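An Afternoon at Nimix

Visitors sign in on a tablet, get a paper badge and are asked to keep their coats off the workbenches. By 2:00 there were 30 of us, mostly from small manufacturers and two from the community college in Filstead. Nimix opens its robot lab to outsiders every November. The company makes the software that teaches robot arms to handle ordinary objects, and the open day is how it finds customers for it.

Ye-rin Cheon, who runs the lab, kept the introduction short. The arms learn from recordings of people doing a job. Some recordings are made by steering the arms, others by a person using a handheld rig. The cameras at the wrists show the software what the fingers are close to, and they pick up a good deal of the room as well.

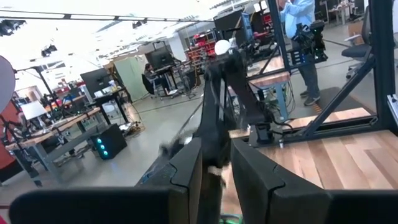 Cheon's team had 3,837 recordings on file the morning of our visit. Of those, 2,279 have been checked by a person and approved for training. The rest are waiting or were thrown out, often for dull reasons such as a cable drifting in front of a lens.

"People ask how many robots we have," she said. "They should ask how many hours we spend watching the recordings."

Svenja Diekmann does much of that watching. She came to Nimix from a packaging firm and has firm ideas about lighting. Low sun is hard on the wrist cameras, she told us, and an arm trained only in the morning can get worse at its job by late afternoon. The lab now records at all hours for that reason.

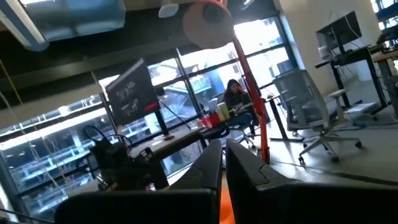
Putting the pencils away

The job on show is called Disirwood, after the street where the company had its first office. It is a desk-tidying task. Pens, pencils and markers go into a plastic box, and two arms share the work from opposite sides of a wooden table. Si-eun Geum, the engineer in charge of it, picked the task because the objects are cheap and awkward. A pencil rolls. A highlighter is thick enough to grip well but has to be lined up with the box before it will go in.
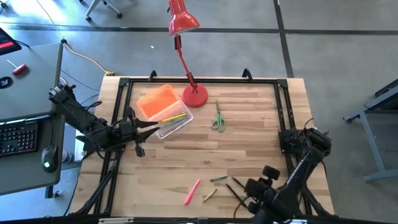

Geum lays the items out differently for every run, and she doesn't measure where they go. Scissors and a desk lamp share the table with the pens, and the software has to learn to leave both alone. A new layout takes her 22 seconds, which she knows because Diekmann timed her.

Jean Hepburn, who owns a kitting shop called Heo, wanted to know what happens when a pen ends up against the side of the box. Geum said the arm backs off and tries again, and that after several failures it stops and waits for a person. Hepburn wrote that down. Her shop packs art sets for schools, all by hand, and she has trouble filling the evening shift.

Senga Innes, from the college, asked about price. Cheon would not give one. She said the company quotes after seeing the work in person, and that it has turned down jobs where a simple chute would do.

The talk went on over coffee until past 4:00. Hepburn left with a date for a site visit and a request to send a carton of her worst-selling brushes.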